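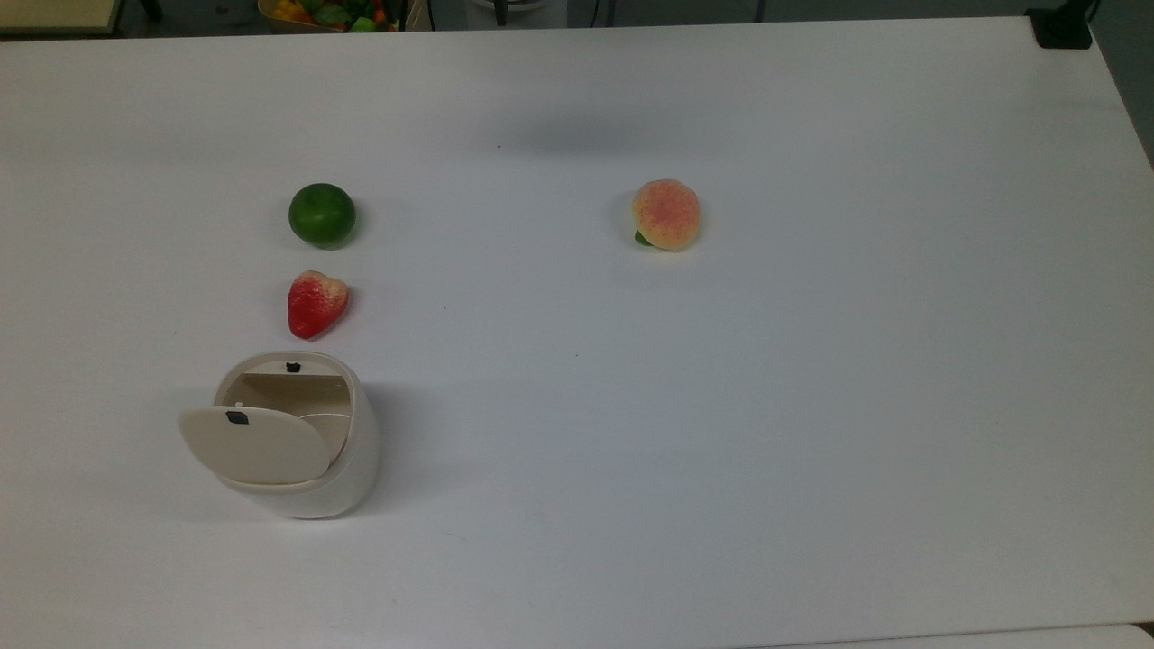

白いテーブルの上の果物の模型

ソストン預け金台帳

ソストン預け金台帳(Sostton Deposit Register、地元ではただ「台帳」)は、ソストン(Sostton)市内の賃貸住宅で、借り手が入居のときに払った預け金を、家主のかわりに市の窓口が記録して保管する制度です。日本でいう敷金にかなり近いのですが、お金が家主の口座に入らないところが大きく違います。私はソストンで三回引っ越して、三回ともこの台帳のお世話になりました(一回は揉めました)。そのときに調べたことが手元にたまっていたので、この項目は私がまとめて書いています。間違いを見つけた人は遠慮なく直してください。

名前について

「台帳」と呼ばれていますが、今あるのは窓口とデータベースで、分厚い帳面がカウンターに出てくるわけではありません。古い書類には「鍵の帳面」という呼び名も出てきます。預け金を納めるまで鍵を渡さなかった頃の名残で、年配の家主さんはいまだに「鍵代は納めた?」と聞いてきます。初めて聞いたときは合鍵の料金のことかと思って、財布を出してしまいました。鍵代と預け金は今では別のものです。合鍵をなくしたときの実費は台帳とは関係なく、家主に直接払います。

歴史

始まりは1737年とされています。この年、川沿いの貸間をめぐって家主と間借り人のあいだで争いが続き、町の書記が双方の預け金を書きとめるようになった、というのが市の資料にある説明です。ただ、その頃の記録は預けた額と部屋の場所が一行ずつ並んでいるだけで、返したかどうかはわかりません。だから「最初から借り手を守る制度だった」という紹介を見かけると、私はちょっと首をかしげてしまいます。家主が取りっぱぐれないように作ったもの、という読み方だって十分できるんですよね。

その後、長いあいだ台帳は任意でした。使うかどうかは家主しだいで、使わない家主はお金を自分で持っていました。返ってこないという苦情が積み重なって、市が登録を義務にし、さらにお金そのものを市の口座で預かる今の形に改めました。義務化と保管の開始は別々の改正なのに、いっしょに語られることが多いので要注意です。登録だけが義務だった期間には、台帳に名前は載っているのにお金は家主がとっくに使っていた、という困った例がいくつも残っています。

隣のフルヴブリッジ(Fluvbridge)にも似た制度があります。あちらは市がお金を預からず、家主が保険に入る方式です。どちらがいいかは、正直、住んでいる人のあいだでも意見が割れます。フルヴブリッジ方式は入居時の手続きが早い。ソストン方式は退去のときに気が楽。私は後者のほうが好きですが、これは好みの話なので本文ではこのくらいにしておきます。

対象になる住まい

市内にある住宅の賃貸借で、預け金を取るものはすべて対象です。家具付きかどうか、契約が書面かどうかは問われません。口約束で借りた部屋でも、お金を預けた事実が示せれば登録できます。家主と同じ家に住む間借りも入ります(ここは昔から変わっていません)。

対象にならないのは、宿泊施設、店舗や倉庫だけの賃貸、それから職場の寮です。寮は給料との関係がややこしいので別の規則になっています。店舗の二階に住んでいる場合が昔からの悩みどころで、住む部分と店の部分の家賃が契約書で分けて書いてあれば、住む部分の預け金だけ登録します。分けて書いていないと、窓口で床面積を聞かれます。図面を持っていくと話が早いです。

ペットのための追加の預け金も、名目が何であれ台帳に載せます。「清掃協力金」「鍵管理金」などと名前を変えても、退去時に返す約束があるお金なら扱いは同じです。逆に、返さない約束のお金は預け金ではなく手数料とみなされ、家賃の広告に最初から書いておかなければなりません。部屋探しのときはここをぜひ見てください! 月々の家賃が安く見える部屋ほど、下のほうに小さく手数料が並んでいたりします。

登録の流れ

契約がまとまったら、借り手が窓口か銀行振込で預け金を納めます。納めると受領票が出て、番号が一つもらえます。家主にはその番号が通知されるだけで、お金は動きません。家主は通知を受けたら鍵を渡します。

受領票は紙でも電子でもかまいません。私は紙のほうを冷蔵庫に貼っておいたら日に焼けて読めなくなり、再発行をお願いすることになりました。再発行は無料ですが、身分証がいります。同居人がいる場合は、誰がいくら出したかを受領票に分けて書いてもらえます。これ、地味ですがとても大事です。分けて書いておかないと、返金は代表者ひとりの口座にまとめて入るので、あとは同居人どうしで話をつけるしかなくなります。

入居点検票

預け金とセットになっているのが入居点検票です。壁、床、窓、水まわり、備え付けの家具について、入居時の状態を家主と借り手が一緒に見て書きこみます。様式は市のものを使い、両者が署名して台帳に付けます。写真も添えられます。

点検票がない場合、退去時に傷が見つかっても、その傷は入居前からあったものとして扱われます。つまり点検をさぼって困るのは家主のほうです。とはいえ借り手も気を抜かないほうがよくて、署名した点検票に「良好」とあれば、あとで「最初から染みがありました」と言っても通りにくくなります。急かされても、押し入れの奥と窓枠の下は見ておきましょう。私が揉めたのがまさに窓枠で、塗装のひび割れを書き忘れていました。結局、引かれた額は小さかったのですが、悔しかったので今でも覚えています。

入居後に気づいた傷は、追記の届けを出せば点検票に足してもらえます。家主が認めなければ「借り手の申告」として載るだけですが、載っているのといないのとでは後の話し合いがずいぶん違います。

上限と利息

預け金の上限は家賃で決まっていて、家具なしなら一か月分、家具付きなら二か月分までです。ペットの追加分も合わせてこの中に収めます。上限を超えて納めさせた分は、契約の途中でも返してもらえます。

保管中のお金には利息がつきます。市の口座の運用益から事務費を引いた残りを配るしくみで、額はほんの少しです。私の二回目の退去のときは、帰り道でコーヒーを一杯飲んだら終わりました。

退去と返金

退去するときは、借り手と家主のどちらからでも返金の請求ができます。請求が出ると相手に通知が行き、返事の期限は40日です。期限までに家主から控除の申し立てがなければ、全額が借り手に戻ります。申し立てがあった場合も、争いのない分は先に払われます。この「先に払う」のが本当にありがたいんです。次の部屋の預け金に回せますから。

控除が認められるのは、未払いの家賃、借り手の不注意で生じた損傷の修理費、それと契約で決めた範囲の清掃費です。ふつうに暮らしていて生じる傷みは引けません。家具の脚でできた床のへこみ、日焼けした壁紙、画びょうの穴などは、ふつうの傷みに入ります。釘やねじの穴は場合によります。窓口の手引きには、下地の板まで張り替えるほどなら損傷、という目安が載っています。

修理費は、物の古さを見て割り引きます。入居前から長く使われていた絨毯を汚したからといって、新品の代金を丸ごと払うことにはなりません。家主が見積書を出すときは、前に取り替えた時期も書く決まりです。書いていない見積書は差し戻されます。

話し合いがつかないとき

控除の額で折り合えなければ、台帳の調停を使えます。費用は借り手も家主もかかりません。書類だけで進めるのが基本で、片方が希望すれば面談もあります。調停の結果に不服なら裁判所に行けますが、そこまで行くのはよほどの場合です。

調停で見るのは点検票、写真、見積書、やりとりの記録です。電話で済ませた約束は残らないので、あとから一行でもメールを送っておくと助かります。私は「先ほどのお電話のとおり」で始まるメールを送る癖がすっかりつきました(大家さんには少し嫌がられました)。

家主がまったく登録をしていなかった場合は、預け金の額の100パーセントにあたる金額を、預け金とは別に借り手へ払うよう命じられることがあります。必ずそうなるわけではなく、うっかり忘れてすぐに直した家主は減額されています。登録していないあいだは、家主のほうから契約の終了を申し入れることもできません。

周辺の町とのやりとり

イファンス(Ifans)とは協定があり、引っ越し先がイファンスなら預け金をそのまま移せます。いったん返金を受けて払い直す手間がなく、足りない分だけ納めればすみます。フルヴブリッジとのあいだにはまだ協定がありません。保険方式なので移す先の口座がない、というのが理由としてよく挙がります。11月の市議会でも話題になったそうですが、私は議事録をまだ読めていないので、詳しい方に加筆をお願いしたいです。

事務に使われているシステムはケタトゥス(Cetatus)といい、受領票の番号がCで始まるのはその頭文字です。古い番号は数字だけで、長く同じ部屋に住んでいる人の票はそのままになっています。数字だけの番号をオンラインの照会欄に入れるとエラーになります。その場合は窓口に電話すれば読み替えてくれます。

批判

いちばん多いのは、入居時にまとまったお金がいる点は何も変わっていない、という指摘です。台帳はお金を安全に置いておくしくみで、用意する負担を軽くするものではありません。分割で納める制度もありますが、対象は公営住宅からの転居者などに限られていて、私の周りでは使えた人がいません。

家主の側からは、40日も待たされるのは長い、修理を先に立て替えるのがつらい、という声があります。小さな部屋を一つだけ貸している人にはたしかに重いと思います。急ぎの修理については仮払いの制度があるのですが、申請書が83項目もあって評判がよくありません。私も見せてもらいましたが、途中で同じことを二回聞かれます。

もうひとつ、間借りの登録が進んでいないという問題もあります。家主と台所を共有して暮らしていると、登録してくださいとは言い出しにくいものです。借り手ひとりでも登録の申し出はできるので、気まずければ先に窓口に相談してみてください。

関連項目
入居点検票
フルヴブリッジ家主保険
イファンス預け金協定
ふつうの傷み(賃貸借)

最終更新:2024年12月21日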